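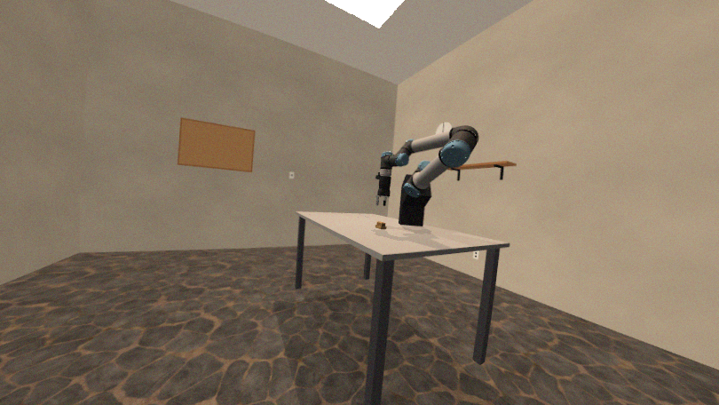

The standard cell: one arm, one table, one block.

Simulation Rules FAQ

These are the questions we get most often about the Praradholm simulation rules, which cover every task that is built and tested in simulation before it goes near a real arm. Nandini Kartha keeps the rules. Donnie Lennox answers for the scene library.

Who has to follow these rules?

Anyone who submits a task to the Mowat library, including contractors. If you only run tasks that are already in the library, read the sections on start poses and logging and skip the rest.

Do I have to use the standard room?

Yes, for a first submission. The room, table and arm base are locked. You may change the objects on the tabletop and the camera positions. If your task needs a different table, send a request to Donnie before you build anything.

What is a legal start pose?

The gripper points straight down, the fingers are clear of the tabletop and of every object, and nothing is held. The checker rejects a run that starts in contact. It does not care where over the table the gripper is, so long as all joints are inside their limits.
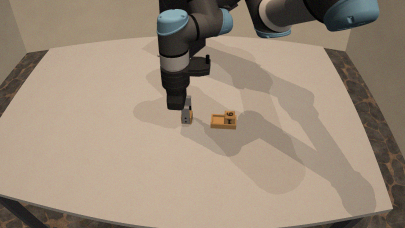
Fingers over the gray block, with the numbered cube in its tray to the right.

How should I name objects that look alike?

Name them by shape and color first, then by any marking. "Orange cube, 9" is fine. "Target" is not, as the target can change between tasks. The name has to match in the scene file, the task text and the log.

Can a numeral be the only thing that tells two objects apart?

It can, but you must say in the task text which face counts. A 6 and a 9 are easy to mix up once a cube has been turned, and cameras do not all see the same side. We send back more submissions over this than over anything else.

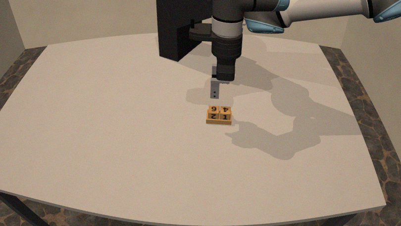 Two numbered cubes on one base. State the face you mean.

Are shadows allowed to stay on?

Shadows stay on for all scored runs. You can switch them off while you debug - just put them back before you submit. The arm throws a large shadow over the table and a vision model has to cope with that.

How many runs do I need?

A submission needs 800 scored runs with 5 different random seeds. Failed runs stay in the log. Do not delete them and do not restart the count after a crash. Note the crash and carry on.

Who signs off?

2 reviewers, and neither can be the author. One of them must have used the Zellilance checker on a task of their own.

What are the rules for scenes with several small objects?

Leave enough space for the open fingers around any object that has to be picked. Objects may not overlap at the start. List every loose object in the scene file, even the ones the task never touches.
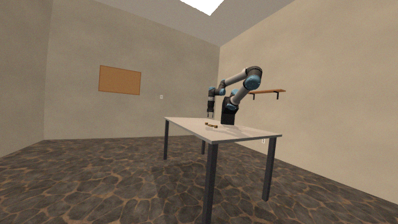
Does a pass in simulation mean I can run on hardware?

No. A pass lets you book time in the Stumberg lab. The first hardware runs are done at reduced speed with a person at the stop button, and the lab has its own checklist. Simulation results are not accepted in place of any item on it.

How long are logs kept?

Scored logs from the current library are kept until 2037. Debug logs are yours to keep or throw away.

I think a rule is wrong. What do I do?

Write to Nandini with the rule number and the task where it caused trouble. Rules are reviewed each March. A fix that affects safety goes in as soon as it is agreed, and the change is listed at the top of the rules page.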